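Okay, a few people asked how things are going at work since the automation announcement, so here's a thread. I'm on the packing floor at Brevero. We do gift sets and home goods, the kind of stuff your aunt sends you. I've been on mixed items for 17 months.

Background for anyone new. Mixed items is the bench where nothing in the order matches. Two mugs and a book. A desk organizer with a candle in it. Every order gets set up by hand, and it's slow, and it's the part of the building management has wanted to fix forever.

So they brought in Gudetti, who do the arm programming, and before anything gets bolted down on our floor they're building all of it in simulation. Table, arm, products, the works. We have a screen in the break room now where you can look at the renders, and I've become the person who eats lunch in front of it. 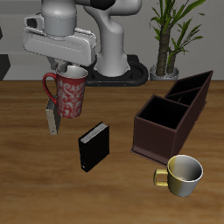
Red mug in the air, held by the rim. My whole bench argued over this one.

The argument was the rim. I pick up a mug by the handle, like a person! Silvan Eberhard, who trained me and has hands like a piano player, goes by the rim every time and always has. He looked at the screen, said "thank you" to it, and went back to his sandwich.

My issue with the rim is chips. You squeeze a rim on a cheap mug and sometimes you find out how cheap it is. I brought this up with the Gudetti people and they wrote it down and asked me how hard I squeeze. How hard do I squeeze?? I have no idea. I've never once thought about it.

That's been the weirdest part of this whole thing, by the way. They keep asking me to explain stuff my hands do. Why did you turn it that way. How did you know it was going to tip. I've been at this job a while and I had to go home and practice with my own dishes to come up with an answer.

Numbers, for the people who like them. The four of us on mixed items do 600 orders on a good shift. The target on the slide for the new setup was 3,000. You could hear the room when that slide came up.

And then the question everybody had, which took a full half hour to get asked out loud. What about the 8 of us (both shifts)? The answer was no layoffs in this phase, two people per shift stay with the arm, the rest move to returns or inbound. "In this phase" is doing a lot of work in that sentence and we all heard it.

I'll say what I think since it's my thread. Some of it I'm glad about. My wrists are shot. Silvan's shoulder is worse than he lets on. If a machine wants to do the reaching and twisting all day, it can have it, I won't fight it for that.

What I don't love is returns. Returns is in the back by the dock, it's freezing until March, and you work alone. On mixed items you talk all day. I know everything about everybody's kids. That's not on any slide.

Also pay. The two people who stay with the arm get called "cell operators" and so far there's no number next to that title. I asked. I was told it's being looked at. I've asked again since – will keep asking. 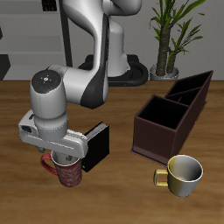
Gripper right over the red mug. The gold and silver one is over by the organizer.

I keep looking at that second mug. It's right up by the corner of the organizer, and in real life that's where I'd slow down, because that's a spot where you knock one thing with another. I told them I'd move the mug out a bit before doing anything else. The programmer said okay, so you'd add a step. I guess I would! I didn't know it was a step.

Same with a book standing on its end. Leave one like that on our bench and somebody's elbow gets it within a minute. I asked if the arm has elbows in that sense and yes, apparently they worry about that a lot.

Someone replied asking if I feel like I'm training my replacement. Some days, yeah. Other days I feel like somebody finally asked how the job is done. My last place (Noguchi, catalog returns, never again) changed the whole line over a weekend and we found out when we clocked in.

Next up is a trial table in the old Ikov storage room, one arm, real mugs. They want two of us in there. Silvan says he's too old to babysit. I put my name down. If I get it I'll post about it, and if I end up in returns I'll post about that too, in gloves.

Going back in now, break's over. Will answer replies tonight.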